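# Plama Robotics Club, Spring Project

The club met every Friday in the Pinier building and spent the term on one job: collecting demonstrations for household tasks. By July we had 224 usable recordings. Seven students took turns at the table, 60 minutes each, and then swapped over to labeling.

Hangers and baskets came up first on the task list. Édgar Escobar wrote the task sheets and Analyn Manalo kept the log.
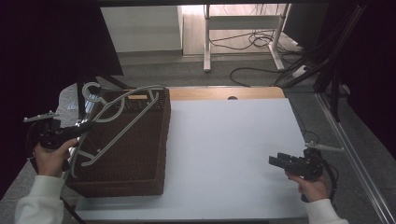
Hanger and woven basket, one gripper in each hand.

Xuelian Jiang said the hangers taught her more than the blocks did, and that next year the beginners should start with them — a block forgives a bad approach angle and a hanger doesn't. Patricio Esteban disagreed and wants to keep blocks for the first two weeks.

The labeling took longer than the recording. Each session was split into short clips, 3,125 in all, and every clip got a start mark, an end mark and a task name. Eusebio Marulanda wrote the script that checks for missing marks. It is in the club folder under Prelto, with the task sheets.

Sign-up for the fall group is on the board outside the Espinoza room.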